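Clidine @clidine_eats
August 28, 2018

Spent most of August changing how we eat lunch at home. Going to put the notes in one thread so I can stop answering the same question in different places.

Background: I work from home four days a week. My old lunch was whatever I could eat over the sink. Then I'd be hungry again by three and go through a sleeve of crackers.

In July I added up what we spent on takeout and snacks since New Year's. It came to a little over $3000 for two people. I had guessed half that.

So the plan was simple. Cook grains and beans once, cut vegetables once, and put lunch together in the time it takes to boil a kettle.

Cooking day is whatever evening I have free. I do a pot of brown rice, a pot of lentils, and a sheet pan of vegetables. The oven part takes the longest and I don't have to stand there for it.

Most of it comes from Meijer. Store brand lentils, store brand canned tomatoes, the big bag of carrots. I tried the precut vegetables once and they went soft by the third day.

If you have a farm stand, use it while the season lasts. The one out on the Beldale road has sweet corn and peppers right now, and the peppers are ugly and cheap. Bring small bills.

First week I made too much. We threw out a whole container of rice, and that bothered me more than the takeout did. Now I cook two cups dry and that's it. If we run short we have toast.

Rice note, as people keep asking: get it into the fridge soon after it's cooked. Spread it out in something shallow so it cools fast. I don't keep it past four days.
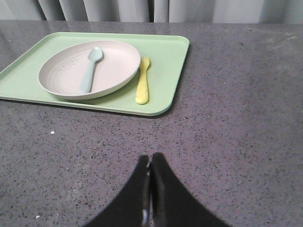

The dressing matters more than anything else in the bowl. Mine is three spoons of oil, one of vinegar, a little mustard, salt, and a clove of garlic grated in. It goes in a jar and gets shaken. It keeps all week, but take it out of the fridge ahead of time or the oil will be stiff.

Second dressing, for when you're sick of the first: plain yogurt, lemon, cumin, salt. Thin it with water. Good on the lentils, bad on the corn.

I also started sitting down. No laptop, no phone. This was harder than the cooking. The first few days I finished eating in six minutes and then just sat there.

By the second week it took me 17 minutes to eat the same lunch. I know because I was timing it, which probably defeats the purpose. I stopped timing it after that.

Someone asked about portions. I don't weigh food. I did use smaller dishes for a while and I think it helped, mostly by making me get up if I wanted seconds. Usually I did want seconds.

Someone else asked about Bosasov. It's the pickled pepper spread I posted last month, in the short jar. Yes, it's salty. Use less salt in the dressing if you're adding it. I've only found it at the import shop by the tire place and they were out last time I went.

Things that didn't work: roasted zucchini (watery by the next day), boiled eggs made five days ahead, and a quinoa mix that tasted like the bag. Also raw onion. The whole fridge smelled like it.

Things that held up: carrots, cabbage, chickpeas, roasted sweet potato. Cabbage is the best one. One head lasts us more than a week and it's still crunchy at the end.

Money so far: $116 on lunch groceries for the month, for both of us. We still ordered out twice. Once was my birthday and once I was just tired — I'm not counting either as a failure.

My husband takes his in a container to work. He'd like it on record that he was skeptical of the lentils and still is. He eats them.

The afternoon crackers haven't stopped completely. I still buy them, but one box now lasts until the next big shop.

For September I want to try soups, and I need something that freezes flat. If you have a bean soup that survives the freezer without turning to paste, reply with it. No cream, please.

Dressing recipe again for whoever scrolled past: three oil, one vinegar, mustard, salt, garlic. Shake it.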